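Shared-Workshop Arm Build: Gripper and Wrist Camera
Project report, August

1. Purpose
The goal was a two-finger gripper and wrist camera that could be built in a shared workshop with hand tools. The design follows the Barnstead arm plans, with changes to the mount. Ditte Lauritsen wired the controller. I did the mounting and the test code.

2. Mount
The plate carries the finger pivots and all fasteners. A blue cable runs close to the plate, so slack has to be set before the screws are tightened. With the first cable tie position, the cable pulled at the end of wrist travel. We moved the tie back and left a longer loop.
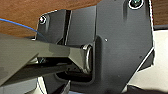 3. Grasp test
Household items were placed on a white tabletop, among them a bowl, a green plastic object and a box. The software looks for a rim, picks a point on it and plans a straight approach. We logged 254 attempts, of which 157 ended in a lift. Most failures were on light objects against the light surface.

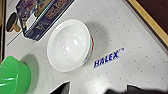 Why not use a depth sensor?
Cost and weight. The wrist motor was already near its limit with the plain camera fitted.

4. Wear check
The pivot was inspected after 558 open-close cycles. Screws on the bracket are Phillips head and need only one driver. Play at the fingertip was small but could be felt by hand. We plan to repeat the check at 1,000 cycles.

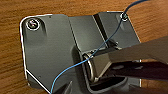 A thicker washer is the first fix we would try. The second is a pivot pin with a tighter fit, but that means drilling the plate again.

5. Work area
Tests ran in a common room with a foosball table and a kitchenette. Light from the room changed during the day, and the rim detector had to be retuned each time.

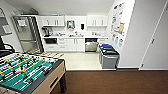
Exposure is now locked at the start of each run. The controller log still drops entries when the serial line is busy, and this has not been fixed.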